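From: Aleksandra Stępień
To: Hedville household list
Subject: Re: pale rugs, a question of hygiene

Boateng wrote:
> We are thinking of a shaggy cream rug for the front room, 200 x 140.
> Rilla says they are impossible to keep nice. Has anyone on here got
> one, and would you buy it again? Also, do they slide about on wood?
> We have oak boards and a dog.

I have one and I'm fond of it, which you should bear in mind when reading the rest.

Ours is 200 x 130, so a touch narrower than yours, and it was sold to us as "oyster". I have since looked at some oysters and the colour match is better than I'd have liked. It goes grey in patches where people walk, and the lower half is worse because that's the end by the door. Vacuuming with the brush bar on is a mistake. It chews the pile and then stops, and you spend the evening with a pair of scissors and the thing upside down on newspaper. Suction only, both directions, and every month or so I drag it outside and hit it.

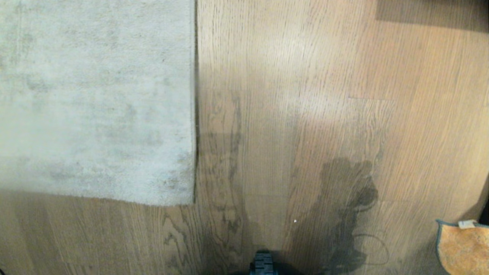

For the grey bits I use a bowl of lukewarm water, a very small squirt of washing-up liquid and a white cloth, dabbing. Don't rub, you get felt. Once it's dry, go over it with a wide-toothed comb. I had it professionally cleaned in April for 60 pounds and it came back lovely and stayed that way until we had people round.

Sliding: yes, on bare boards, unless you put something under it. I bought the rubbery mesh stuff and cut it a couple of inches short all round. Check it says it's safe for your floor finish. My sister's didn't, and she now has a waffle pattern in her varnish. Lift the edge now and then too, as grit works its way under and scratches.

The other thing is that the wood fades everywhere the rug isn't, so if you ever move it you'll have a rug-shaped souvenir. I turn ours end to end twice a year, mostly to share out the misery.

Can't speak to the dog. Ivar's cat was sick on his and he says that was that, but he had wanted rid of it anyway - if you're reading, Ivar, you know you did.

Would I buy it again? Probably, in brown.

Aleksandra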